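Ploltitz rebuild cell gets new fingers and a quieter morning

I stopped by the Ploltitz workshop in January to see what had been done to the computer rebuild cell, the one everybody there calls Gumgate. I figured I'd stay 20 minutes. I left when they started turning the lights off, so that tells you how my afternoon went!

If you haven't been following along, Gumgate handles desktop processors and memory modules. It had been having a rough winter. Chips were going crooked on the way from the holder to the board, and the arm would stop and wait for a person to come sort it out. Anatole Hervieu, who looks after the cell, kept a tally taped to the bench leg. It got up to 257 stops before he quit writing them down and asked for a week without production so he could take the thing apart properly.

He got four days. In that time he and Odette Pichon pulled the gripper, cleaned every joint, and went through all the screws with a torque driver. Two of them were finger-tight (Odette showed me with her thumb and forefinger, pretty disgusted about it). They also swapped the jaw tips for a new pair from Lekico and printed a fresh fixture plate, with a socket holder for the processor and a long slot for the memory. The old plate had a slight warp, and once you laid a ruler across it you couldn't stop seeing it.

Then came the teaching, the slow part. Every pick position on the new plate had to be set again, and Anatole does those by eye first, nudging the arm down in tiny steps with the pendant in one hand and a flashlight in the other. I asked if I could try one. He said sure, and then stood very close to me the whole time.
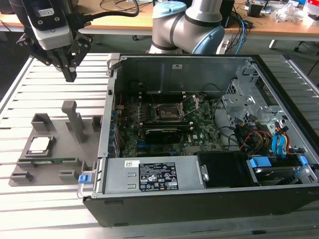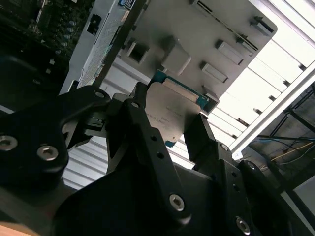
The open tower on the slatted table with the new fixture plate beside it, first photo; a processor in the gripper, second photo.

What I hadn't understood before is how much of the job is about angle. A processor is a light little thing, and if one finger touches a hair before the other, the chip tips. So Anatole spends most of his time making sure both sides close together. He has a strip of thin card he slides in between the tips, and he feels for drag on one side, then the other. He let me feel it too, and I'd love to say I could tell the difference, but I had to take his word for it.

After that they ran test cycles, first at a crawl and then up to normal speed. Odette logged 299 picks from the new plate, with two stops. One was a cable that had gotten in the way of the wrist, and she's put a clip on it now. The other one they're still arguing about. She thinks it was a bad position in the program, he thinks the chip wasn't seated in its holder to begin with, and I wasn't about to get in the middle of that.

The upkeep plan has changed too. The screws on the fingers get checked at the start of every shift, and the tips come off for cleaning once a week. Hervé Besnard, who signs for the parts, told me the tips and the hardware came to 904 euros. He was hoping for less. He did say he'd take it over another month of walking across the floor every time the light went amber – his desk is the closest one to it, poor guy.

There's still a list. The memory slot on the new plate is a little snug, and Odette wants to open it up before anyone runs a long batch. The spare gripper, which came over from the Guérin site, hasn't been touched yet and needs the same going-over. And Yannick Perrin, on the late shift, has asked for a written version of Anatole's card trick, which so far only exists as Anatole standing next to you saying "no, softer."

He's promised to write it up before the cell goes back on full shifts in February. I'm planning another visit around then, and Odette says I can have a second try with the pendant if I bring pastries.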